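Casual and Card Game Design, Week 5 handout
Undo, hints and the unwinnable deal
Notes by Soudabeh Yazdani

Before we start: the reading for this week is the Millska chapter on patience games, and I know the scan is a bit crooked. You only need the first half. If you missed last week's session on scoring, borrow someone's notes, as I'll be leaning on it quite a lot.
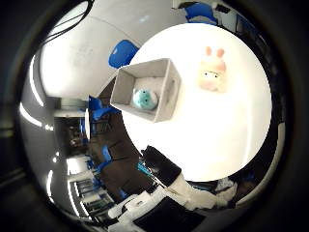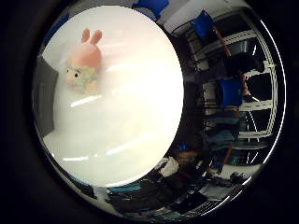 Right, undo. I want you to think of it as a rule of the game, because that's how players treat it. Give someone unlimited free undo and you've changed what a move is. It becomes a peek. They'll flip a face-down card, have a look, put it back and try the other column, and after a while they're playing a different game from the one you wrote (possibly a better one! I go back and forth on this).

When I was working on Namevley, our first patience game, we charged a few points for every undo. Players hated it. They wrote to us about mis-taps, mostly, and they had a point: on a small screen your thumb lands on the wrong card all the time. So we tried making the undo free if it came straight after the move, within 3 seconds, and charging after that. The complaints about mis-taps dried up. The peekers carried on peeking, only faster.

Things to jot down about undo:

How far back does it go? One move, the whole deal, or to the last new card?
Does it cost anything, and does the player find out before or after pressing it?
Does it put the clock back as well? (Please decide this early. We didn't, and Ardalan Ansari spent most of May untangling it.)

Now hints. The cheap way to write a hint is to list every legal move and light one up. It's quick to build and it's what most of you will do for the coursework, which is fine. The trouble is that a legal move can be a terrible move. Players assume a hint is advice. If yours tells them to shuffle a red seven back and forth between two black eights, they'll stop trusting it by the second game.

A slightly better way is to rank the moves. Put anything that turns over a face-down card at the top, then anything that empties a column when there's a king waiting, then the rest. Never suggest a move that simply reverses the last one. You can get a long way with that and no clever solver at all.

Which brings me to unwinnable deals. Shuffle a deck fairly and some of the deals can't be won, however well you play. You can leave them in, or check each deal with a solver first and only serve the good ones. Golshifteh Akbari did the second for her project last year. She ran 2,000 deals through her solver overnight and kept the 847 it managed to finish under her house rules. Do notice what that number means, though. Her solver gave up after a set time, so the ones it threw away include deals it ran out of patience with. Several of you will want to write "unwinnable" in your reports when you mean "not solved". I will circle it.

My own feeling is that you should offer both and label them clearly. Some people like knowing that the deal in front of them can be done, and others find it spoils things, because then losing is their own fault.

For next week: take your prototype and write down its undo rule in one sentence. If it won't fit in one sentence, the rule needs another look. Swap with your partner and try to break it. Bahman Hosseinzadeh is running the lab and will have the Raltov card set loaded on the machines, so you don't need to draw your own.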